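6 February 2020 -- equipment budget, second pass

Spent the morning on the quote from Hakance and came out of it with less certainty than I went in with (and cold coffee). The short version is that we want 3 new wrist cameras and 2 spare sets of fingers for the real arms, and we can't have all of it before October unless something else moves. So the plan is to keep leaning on the simulated kitchen to tell us what we need before anybody signs anything. It's already paid for, which makes it my favorite piece of equipment!

I had the kitchen up on the big monitor the whole time I was doing the numbers. Bottle of wine, tomato, the orange-yellow fruit and the crumpled napkin on the stone counter, with one arm reaching up toward the window side of the room and the slim black one in close by the counter's front edge. My question for the day was how much of that counter we could serve from one parked spot, since a mobile base is the most painful line in the whole spreadsheet and I'd love to push it off a year.
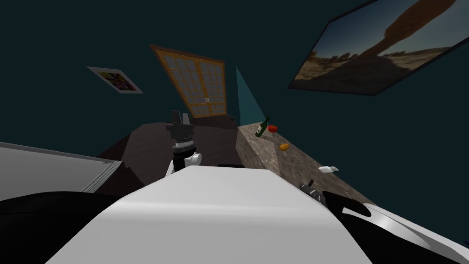

Séverine Gilbert: Please don't cut the base just yet. A fixed stand looks cheap on paper, but then you pay for bolting it down, and you pay again the first time we rearrange the lab. Can you price a stand on locking casters too, before Monday's meeting?

Fair point, and no, I hadn't priced that. I called Lightfoot after lunch and they do a caster stand, lead time 18 weeks, which made me laugh out loud on the phone. Onideo might be quicker. Iraís is going to ask them, and she's also going to ask whether the top plate comes drilled for our arms or whether that's another job for Didier and his drill press.

So as of tonight the list has three versions. One has the mobile base and nothing else new. One has the caster stand plus cameras plus fingers. The last is the cheap and cheerful one, just cameras and fingers, everything else stays where it is. I like the middle one. Bernadette likes the first one, and she's been right about this sort of thing before, so I'm writing it down here where she can find it later.

Then the gripper question. I've been going back and forth on opening width, because the wide fingers cost more and need the heavier mount, and the heavier mount eats into payload. I went back to the simulated gripper with its fingers spread and the marble counter beyond them -- knife, little white bottle lying on its side, the big rounded off-white ceramic piece. The bottle doesn't worry me. The ceramic piece does, and I don't want to buy fingers that handle everything except the one bulky thing people always ask for in a demo.

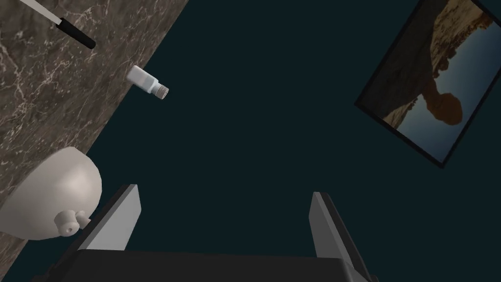

Purchasing / Open items

Fingers: ask Hakance for the wide set on loan before we commit. Gaëtan thinks they'll say yes if we return them clean.

Cameras: hold at 3. Get the price with and without cables, because last time the cables were extra and I got to explain that upstairs.

Stand: waiting on Onideo. If they beat 18 weeks, I'll move it to the top.

Storia license: renewal goes in the software budget this time, please, whoever reads this. I don't want it sitting next to hardware again.

Spare mount: still undecided. Need the weight from the data sheet, and my copy is missing that page.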